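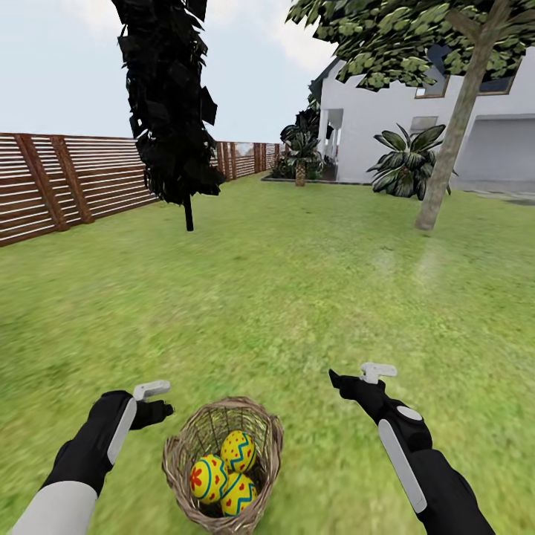 바구니에 부활절 달걀 세 개. 뒤는 잔디밭.

토요일 아침, 라라사티는 또 늦었다. 버스는 429번. 놓쳤다. 다음 차도 놓쳤다, 이번엔 전화 때문에.

"집 팔렸대." 닝시였다. 인사도 없이.

"언제."

"어제 저녁. 볼텔인가 달텔인가, 그 부동산. 열쇠는 오늘까지 넘기래."

달텔이다. 간판을 백 번은 봤는데 닝시는 늘 틀린다. 라라사티는 정류장 의자에 앉았다가 다시 일어났다. 이모가 죽고 두 해. 그동안 둘 다 그 집에 안 갔다. 바쁘다고 했다. 바쁘긴 했다.

택시. 요금이 자꾸 올라갔다. 기사가 라디오를 줄이고 물었다. 이사 가세요? 아뇨. 그럼 오세요? 아뇨.

닝시는 부엌 바닥에 앉아 있었다. 서랍이 다 열려 있고 고무줄, 병따개, 보이레 약국 영수증 뭉치. 이모는 영수증을 안 버렸다. 감기약, 파스, 또 파스.

"편지 찾았어?"

"없어. 레시피만 나와."

편지가 있다고 한 건 이모였다. 병원에서, 약에 취해서. 너희 둘한테 쓴 거 있다, 봉투는 파란색. 그러고는 잤다. 라라사티는 그 말을 믿었고 닝시는 안 믿었는대, 지금 서랍을 뒤지는 건 닝시다.

안방. 옷장. 신발 상자 안에 단추. 장판 밑까지 들춰 봤다. 먼지. 재채기. 열한 시가 넘었고 열쇠는 열두 시까지.
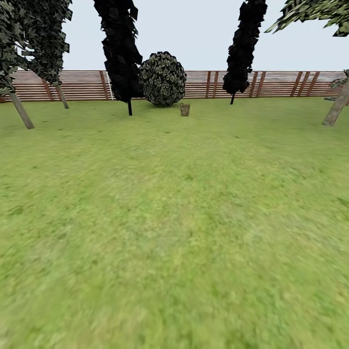 울타리와 나무들, 흐린 하늘.

"마당에 묻었을까?" 닝시가 말했다.

"편지를? 이모가?"

"김치도 묻던 사람이야."

둘이 웃었다. 오랜만이라 소리가 이상했다. 웃다가 닝시가 먼저 그쳤다. 냉장고를 보고 있었다. 플러그 빠진 냉장고, 문에 붙은 자석 밑에 달력. 달력은 팔월에서 멈춰 있었다. 넘겨 보니 뒷장에 봉투. 파란색 아니고 누런색. 테이프로 네 귀퉁이.

뜯는 데 오래 걸렸다. 손톱이 짧아서. 안에는 종이 한 장, 지폐 몇 장. 이백. 세어 볼 것도 없이 겉에 써 있었다, 200, 둘이 나눌 것.

종이에는 이모 글씨.

싸우지 말고 국수나 먹어라. 봄이츠 말고 그 옆집.

"봄이츠가 뭐야."

"보미츠. 시장 입구에 있던 거. 맛없는 데."

"옆집은 아직 있나?"

라라사티는 대답을 못 했다. 밖에서 차 서는 소리. 문 닫는 소리. 부동산 사람이다. 닝시가 종이를 접어서 라라사티 주머니에 쑤셔 넣고, 돈은 자기 양말에 넣었다. 왜 양말인지. 어릴 때도 그랬다.

초인종이 두 번 울렸다.

"나가요!" 둘이 같이 외첬다.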